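Nitivley Automation Service Desk
Ticket 514
Site: Flistwood, returns and sorting
Equipment: Bench cell 2, twin arm, Milier task software
Raised: 26 Sep 2019
Priority: Medium
Status: Open, awaiting change to shift procedure

Reported fault

Cell stops during container sort and shows "target not confirmed". Operators clear the message at the panel and restart from the last good step. The stop comes back, mostly after a changeover. The site asks whether the gripper calibration has drifted.

Impact

One operator is tied to the cell for most of the shift. Before the cell went in, that person sorted by hand and also covered the packing desk. The plan in March assumed the packing desk would get those hours back. It has not had them, and the late shift has been leaving the cell off when short of staff.

Log

Entry 1. Remote session. Downloaded the stop history: 28 stops since the last service visit. No motor faults, no over-current, no lost communication on either arm. Calibration values match the commissioning sheet. Calibration drift ruled out for now.

Entry 2. Asked site for the container list in use. The list held by Milier has red and black containers only. Site confirms clear ones were added when the Devadiga line moved over. The change was made on the floor and no request was sent to us.

Entry 3. Site visit. Ran the sort at low speed with the day operator present. Views from the cell and bench:
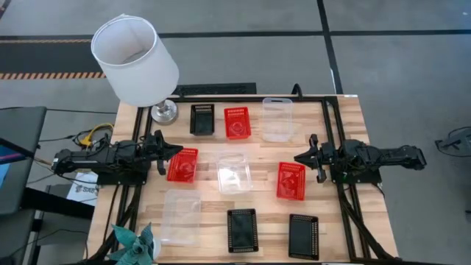
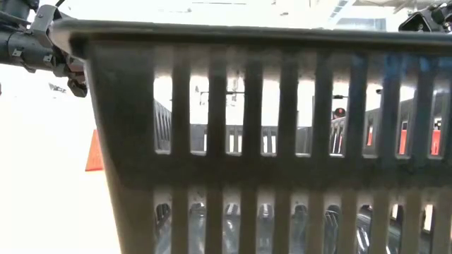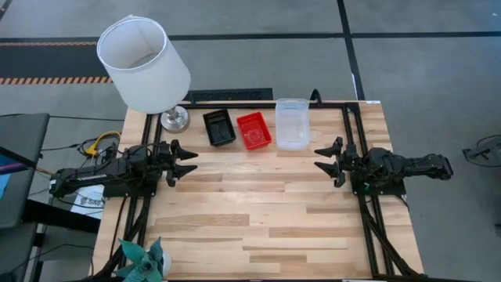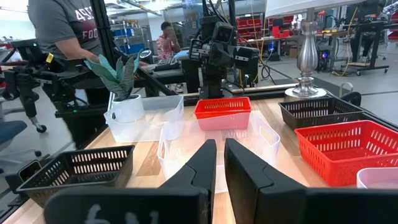

Entry 4. Compared stop times with the step record. Of the 28 stops, 6 fall on red or black containers and the rest on clear ones. The 6 all follow a restart where the operator had moved a container by hand and the software still held the old position. These are a procedure matter – the arms did what they were told.

Entry 5. Clear containers. Detection score sits just under the accept limit and changes with the light. Lowering the limit was tried on the bench copy of the software and gave false targets on bare wood. Not recommended. A separate profile for clear plastic is needed, with its own limit and a second look before the gripper closes.

Entry 6. Talked through the restart with both shifts. The day shift re-scans after touching anything on the table. The late shift was never shown the re-scan and has been using "resume", as this is the larger button on the panel. Handover notes between shifts do not mention the cell at all.

Operators also report that the stop message does not say which container is the problem. They end up checking every one on the table. Under the old manual method they could see a mistake and put it right without stopping, and several feel they are now waiting on the cell when they could be working. Noted and passed to the Milier product team.

Actions

Nitivley: build and test the clear plastic profile. Load to cell 2 once the bench test passes.
Nitivley: change the panel so that "resume" is locked until a re-scan is done.
Milier: add the container position to the stop message.
Flistwood: add the cell to the shift handover sheet, with the last stop and any container types added.
Flistwood: show the late shift the re-scan. Allow 2 sessions, in paid time.
Flistwood: send a change request before any new container goes on the table.

Workaround until the profile is loaded

Sort clear containers by hand. Run red and black through the cell as normal. After any hand movement inside the rig, press "re-scan", wait for the green tick, then "resume".

Entry 7. Site accepts the workaround but asks that the hand sorting is not booked against the cell operator's target. Agreed from our side – the decision sits with the site manager. Ticket stays open.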